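May, notebook, appeal figures. Started 9:40, coffee first.

Kulap forwarded the Pritano summary of the spring flood appeal and wants to know if the Bukolby board can lean on it. Short version for anyone reading over my shoulder: not yet. Long version follows.

The headline is that donors prefer one big fund to a lot of small ones. The sample is 2954 people, fine, decent size. But the question they were asked was whether they would "find it easier" to give through a single fund. Of course they would. I'd find it easier to do my taxes on one page. That tells us nothing on whether they'd give more, or give again, or give to us.

Pulled the raw tables before lunch. Only 800 of the respondents gave to the flood appeal at all. The rest are answering about what they might do. Pritano mixes the two groups in the chart on page 5 and splits them again on page 11, and I can't see why except that the chart looks better mixed. Asked So-ying to check me on this. She gets the same split.

Also: no breakdown by how people were reached. If most of the sample came off an email list of past donors, we're measuring the habits of people who already give by email. Wrote to Pritano for the recruitment notes. Kuo-hua bets we get a brochure back. 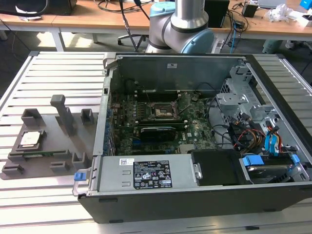
Second thing, the claim that 3 in 5 donors "followed a trusted public figure" to the appeal. I don't believe it as written. The survey let people tick every reason that applied, and the public figure option was first on the list every time, no shuffling. Pin-yu says she'd have shuffled it as a matter of routine, and so would I. What I want from any charity or survey firm is the side panel off and the motherboard out where I can look at it, and so far we have the outside of the box. Until I see the order test I'm treating that number as decoration.

2:15, call with Áine. She likes the single-fund idea and thinks I'm being difficult. Her point, and it's a fair one: small groups like ours spent most of the last appeal answering the same donor questions separately. A shared fund would cut that. My point: someone has to decide who gets paid out of it, and the report gives that half a paragraph. Clotar ran a pooled fund two years ago and we waited nine weeks for our share. She said Clotar was badly run. Could be. I'd like to see one that wasn't.

Agreed to keep the two questions apart in the board note: do donors want it, and would it work for us.

To do
- chase Pritano for recruitment notes and question order
- rerun the Hsu donor file, actual gifts only, no pledges
- So-ying to redo the page 5 chart with the groups split
- tell Kulap not to quote 3 in 5 in the newsletter

4:50. Kulap has already put it in the draft newsletter. Asked her to pull it. She wants a replacement number by tomorrow and I don't have one.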